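Small lids, small parts

Novelty storage is sold on its looks and judged on its hinge. A tub with a face on it will be picked up in the shop because of the face, and it will stay in use only if the lid opens far enough, holds its position and leaves the opening clear.

The animal type is the commonest in the children's aisle. The body is a plain cylinder, and the lid is a dome with two eyes, joined at the back so that tipping it turns the whole tub into an open mouth. Moulding the character into the lid keeps the body simple and leaves the inside wall free of ridges where small items lodge.

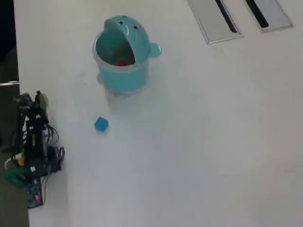
HOME & STORAGE

Chang-ho Seo, who designs small containers for Woltwood, works to a rule on lid travel. A lid that stops upright takes up room above the opening and tends to drop when the table is knocked. One that leans well past upright stays put under its own weight, though it shifts the balance of the tub towards the back. The usual remedy is a thicker base. Seo prefers a shorter body.

Colour matters more than most buyers expect. A red piece at the bottom of a teal tub can be picked out from above even in shadow. A blue cube of the same size would be harder to find in there, and is better kept in a pale or clear container. Slightly see-through plastic helps with both, as it lets light in through the side – a point Surnano makes use of in its plain range, which has no characters at all.

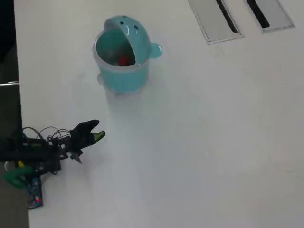 Side tabs are a matter of dispute. Dae-han Ban, who buys for the Vinholm shops, regards a fin or ear as a handle and expects it to take the weight of a full tub. Seo treats it as a guide for the fingers and nothing more. On a tub this small either view is workable, provided the tab has rounded edges and sits near the rim. Placed lower, it makes the tub tip when lifted.

Capacity is best worked out by the piece. Rounded cubes do not pack tightly, and a tub filled to the rim will not shut cleanly. Ban advises leaving a gap of 12 mm below the hinge line. For a set of 100 pieces he would use 2 tubs and sort by colour, with the lids left open until the table has been cleared.

Cleaning is simple if the lid comes off. On the Chow pattern it lifts away from 2 pegs and goes back with light pressure. Fixed hinges collect dust along the pin and need a dry brush. Pale tabletops show smudges readily, so wipe the base of the tub before putting it back.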